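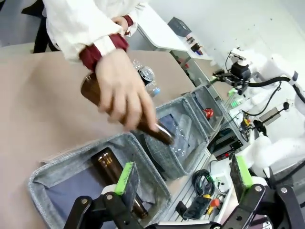

How to prepare a stand for a village food festival

My first stand was at the spring festival in Drurudton, and I made many small mistakes there. Since then I have helped So-ying Shek with her noodle stand and I have written down the steps we follow. They are meant for a small producer with one table and one or two helpers.

1. Write to the organizer early

For a festival in April we write in the winter. Ask for the size of the place, the hour when cars must leave the square, and if there is electricity. Ask also who gives the permission for selling food, the town or the organizer. In our region it is the town, and the form takes longer than one expects.

2. Choose a short menu

Two dishes are enough, and one of them should be good when it is cold. So-ying brings sesame noodles and a cabbage pickle. I bring flat bread with olives and a jar of my green tomato jam for tasting. Every dish needs a small card with its name, the price and the ingredients that can cause allergy.

3. Calculate the portions

The festival had 2000 visitors last year and there were 19 food stands. You can't divide one number by the other, because many people come only for the music. We prepared 91 portions of noodles and sold the last one before 3 p.m. For a first time I would prepare less than this and keep extra dough in the cool box.

4. Cook what you can the day before

Sauces, pickles and jam are better after one night. Bread must be made in the morning. Cool the cooked noodles quickly, mix them with a spoon of oil, and put them in flat boxes, so the cold reaches the middle.

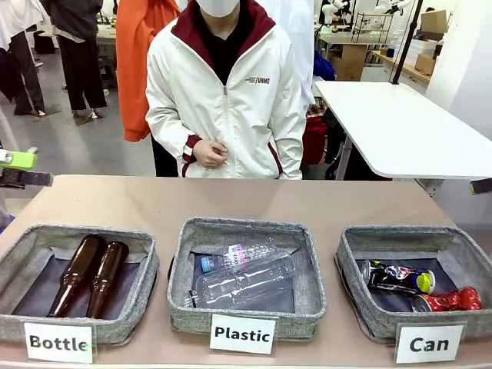
Can I offer free tastings if I have only a selling permit?

In most towns a tasting falls under the same permit as selling, but write to the town office and keep the reply with you at the stand.

5. Arrange the table

Put the food to taste at the side where people arrive, and the money box at the other side. In this way the line moves. Bring a heavy cloth and four clips, for the wind.

6. After the festival

Write the same evening what was sold and what came home. Next year you will not remember it.

Text: Meriem Ait Ali

Related
Green tomato jam with lemon
How to keep bread fresh at an outdoor market
The Poon family and their soy sauce
Market dates in Drurudton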